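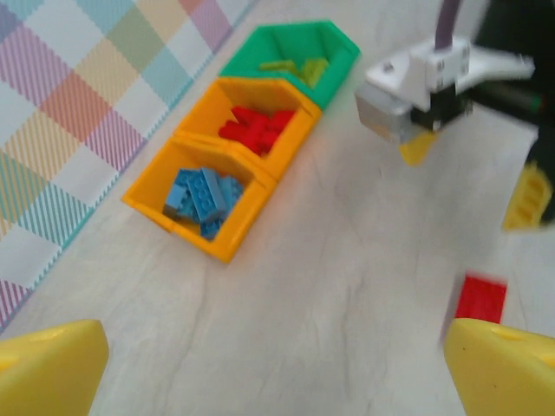
Selon Dalia Lamrani, une cellule de tri à deux bras ne se juge pas le jour de sa mise en service, mais au soixantième jour, quand les doigts de préhension ont pris du jeu et que les réglages d'origine ne correspondent plus à rien. C'est sur ce constat que Gelska a bâti la procédure d'entretien publiée ce jour pour sa cellule Ngata.

Temps de lecture : 4 minutes

COMMUNIQUÉ DE PRESSE

Gelska publie la procédure de réglage et d'entretien de sa cellule de tri Ngata

Trorkthorpe, le 2 mai 2020 - Gelska, constructeur de cellules robotisées pour l'enseignement technique et les ateliers d'essai, annonce la mise à disposition de la procédure complète de réglage, d'entretien et de réparation de la cellule Ngata. Le document est remis sans frais à l'ensemble des exploitants de la cellule. Il remplace les fiches provisoires diffusées en janvier.

La cellule Ngata comporte 2 bras, chacun équipé d'une pince à doigts jaunes. Son exercice de référence consiste à trier par couleur des briques de construction et à les déposer dans des bacs ouverts : les briques vertes dans un bac vert, les rouges et les bleu clair dans des bacs jaune orangé. Les bacs sont posés à même le sol, bord contre bord, en ligne oblique par rapport à la pince. Cette disposition a été retenue à l'issue des essais conduits sur le site de Flokdale, où l'exercice sert désormais de contrôle après chaque intervention mécanique.

Un contrôle fondé sur la position des doigts

La procédure accorde une place centrale aux doigts de préhension, première pièce d'usure de la cellule. Leur état est vérifié au moyen de la caméra montée au poignet. Pince ouverte, les deux doigts doivent apparaître dans les angles inférieurs de l'image, l'un à gauche, l'autre à droite, en laissant dégagée la zone de prise. Tout écart par rapport à l'image de référence enregistrée lors de la mise en service conduit à un resserrage des fixations, puis à une nouvelle prise d'origine.

Le remplacement d'un doigt s'effectue cellule hors tension, bras en position de repos. L'opérateur dépose le doigt usé, nettoie la portée, monte la pièce neuve et serre les vis en deux passes. Les doigts sont toujours remplacés par paire : l'appariement d'un doigt neuf et d'un doigt usé décale le centre de prise et fausse le tri des briques plates, les plus difficiles à saisir au sol. Après remontage, 60 cycles d'ouverture et de fermeture à vide sont exécutés avant toute reprise de l'exercice.

« Nous avons longtemps traité la pince comme un consommable et le bras comme la machine. Les relevés de Flokdale nous ont amenés à revoir cet ordre de priorité », déclare Wiremu Tautahi, directeur technique de Gelska. « La majorité des arrêts que nous avons examinés trouvaient leur origine dans les derniers centimètres de la chaîne mécanique. »

Câbles, boîtiers et zone commune

Le deuxième volet porte sur le cheminement des câbles. Le câble de chaque pince doit conserver une boucle libre au-dessus du boîtier, y compris lorsque le bras est déployé vers le bac le plus éloigné. L'exploitant contrôle cette boucle à chaque extrémité de la course, à vitesse réduite. Un câble tendu ou marqué est remplacé sans attendre l'échéance suivante. Les vis du boîtier sont contrôlées à la même occasion, à l'aide de la clé fournie avec la cellule.

La procédure précise également les règles applicables à la zone dans laquelle les deux pinces peuvent se croiser. Un seul bras est autorisé à descendre au sol à la fois ; l'autre demeure en hauteur jusqu'à libération de la zone. Ce paramètre doit être vérifié après chaque mise à jour du contrôleur, les premières versions du logiciel ne le conservant pas systématiquement.

Les repères de bacs font enfin l'objet d'un relevé distinct. Un bac déplacé doit être déclaré de nouveau au contrôleur, même si son contenu est inchangé. Sur les sols clairs ou veinés, Gelska recommande de refaire l'étalonnage des couleurs sous l'éclairage habituel de l'atelier - et non sous celui de la réception.

Échéances d'entretien

Contrôle visuel des doigts : chaque jour d'utilisation
Resserrage des fixations et contrôle des câbles : tous les 1000 cycles
Étalonnage de la caméra de poignet : après tout remplacement de pièce
Visite complète par un technicien agréé : 4 fois par an

Les exploitants qui ne disposent pas de personnel formé peuvent confier ces opérations au service après-vente de Gelska, placé sous la responsabilité de Ngaio Tipoki. Un carnet d'entretien accompagne la procédure ; il est à conserver à proximité de la cellule et à présenter lors de chaque visite.

« Le carnet est volontairement court », indique Ngaio Tipoki. « Nos techniciens ont besoin de savoir quelle pièce a été changée, à quelle date, et si l'origine a été reprise. Le reste figure dans le journal du contrôleur. »

La procédure est disponible en français et en anglais sur demande adressée au service documentation.

À propos de Gelska

Établie à Trorkthorpe, Gelska conçoit, assemble et entretient des cellules robotisées de petite taille. Son site de Flokdale regroupe les essais d'endurance et la formation des exploitants.

Contact presse : Kidus Chala, service communication, Gelska
Contact technique : Jinlong Qian, service documentation, Gelska

Ce site utilise des cookies afin de mesurer son audience. Accepter - Refuser - Paramétrer

À lire également
Cellule Ngata : ouverture des sessions de formation à Flokdale
Pièces de rechange : nouvelles références pour les doigts de préhension
Contrôleur Ngata : note de mise à jour
Gelska réorganise son service après-vente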